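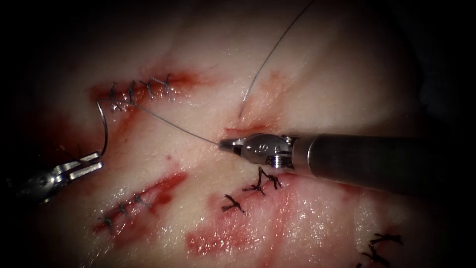
Surgeons should have been told sooner, according to Kumiko Hoshino, and in words they could use at the console. "We had people losing tension on the thread and blaming their own hands," she said. "A notice in August would have saved a lot of that."

Her remarks came as Holach published the findings of its review into a grip fault on the Tivis robotic instrument arm. The company is asking every hospital and training centre that uses the arm to install a software update and to return one group of needle drivers for checking.

The fault affects how firmly the instrument jaws hold a suture thread. On some arms, when the surgeon changes the angle of the wrist while pulling a stitch tight, the force at the jaws drops for a moment and then comes back. The thread can slip. In other cases the jaws close harder than the surgeon has asked for, and the thread may be weakened at the point where it is held.

Holach has received 239 reports that it now links to the fault. Most describe a thread slipping during knot tying. In 2 of them the thread broke and the stitch was done again. No report describes lasting harm to a patient. The company says it can't rule out that other events went unreported, and it would like to hear of any.

The cause is a mistake in the way the arm allows for stretch in its drive cables. The cables run the length of the instrument shaft and move both the wrist and the jaws. As they age they lengthen slightly, and the software is meant to correct for this. A version released last August used the wrong table for one type of needle driver, so the correction was too small at some wrist angles and too large at others. New instruments show little sign of the fault. It grows with use.

Bench tests were carried out for Holach by Jestilura, an independent test house. It ran 271 instruments through repeated cycles of gripping, turning and pulling. The fault could be brought on in 700 separate test runs, nearly all of them with instruments in the second half of their working life.

"The first reports were treated as one-off wear and closed one by one," said Mircea Moldovan, head of product safety at Holach. "They should have been put side by side. When we did that, the pattern was plain enough. We were slow, and we are sorry for the worry and the extra work it has caused."

Funmilayo Mohammed, who led the review, said the daily self-check had not helped. The check tests the jaws with the wrist held straight — the one position in which the fault does not show. The update adds a second check with the wrist bent to either side. It takes a little longer, and the arm will not start a session until it has passed.

What users should do

Install the update before the next planned session. Site engineers can download it from the Holach service pages, or ask for a visit.

Set aside any needle driver with a part code beginning HN and send it back in the prepaid box. Replacements will be sent free of charge. Scissors, graspers and camera arms are not affected.

If an instrument slips or grips too hard after the update, take it out of use, keep it, and report it the same day. Please do not clear the session log.

Centres that use the arm only for practice on tissue models should follow the same steps. Several of the earliest reports came from suturing courses, and these were passed to Holach with less detail than reports from theatres. The Imai training centre has stopped its knot-tying sessions on the arm until its instruments have been replaced. Kwan-ho Wei, course lead at Imai, said trainees would work with hand instruments in the meantime and make up their console hours later.

Holach has changed how it handles complaints. Reports about grip, slipping and broken thread will now be read together each week by one team, and reports from training centres will carry the same weight as those from hospitals. A full copy of the review, with the Jestilura test results, is being sent to all registered sites.

Issued by Holach, 11 May 2020

Press contact: Mayu Murakami, Holach press office

Users with a technical question should call the service desk, using the number on the side of the console.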